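Rasar Language Evenings: Questions People Ask Us

What are the evenings, exactly?
We meet every Thursday in the upstairs room at Cloretti to practice speaking Indonesian and Thai over something to drink. There's no textbook and no test, and you can come for one evening or for years (a few of us have!).

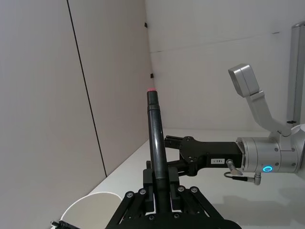 Do I need to know any words before I come?
Beginners are welcome, and we seat them with a patient regular for the first hour. We do like to start with things you can point at, so you'll pick up colors early – black is "hitam" in Indonesian, and the little red light at the tip of a rod gives you "merah" for free. After that come names, food and the weather.

How much does it cost?
The fee is $3 at the door, and tea is included.

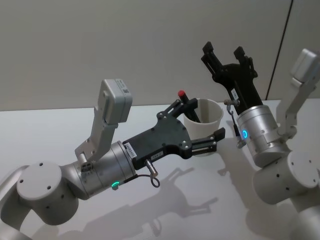 Danang Manurung wrote to us that he'd put off coming all winter, thinking everyone would be fluent, and then spent his first night happily mixing up "kemarin" and "besok" with the rest of the table. Please don't let your grammar keep you home, is what we'd say to that.

Can I bring my children?
Yes, from age eight or so, as long as a grown-up stays with them.

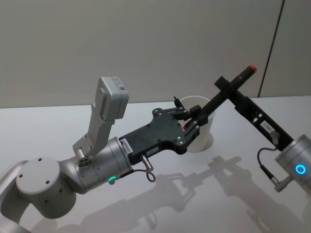
Answers by Jaruwan Noiphan, Evening Host

Which language should I choose?
I get this one more than any other. Thai has tones, and they do take a while to hear, but the verbs never change their endings. Indonesian is easier to read on day one. Try both tables before you settle – most people know by the second cup of tea.
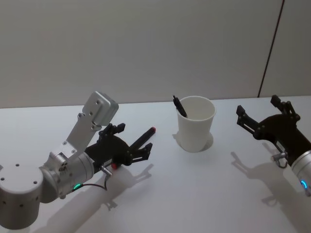
And if you still can't decide, you're very welcome to switch at the break, when half the room gets up and moves anyway. Just tell me or Sakda at the door so we can find you a chair.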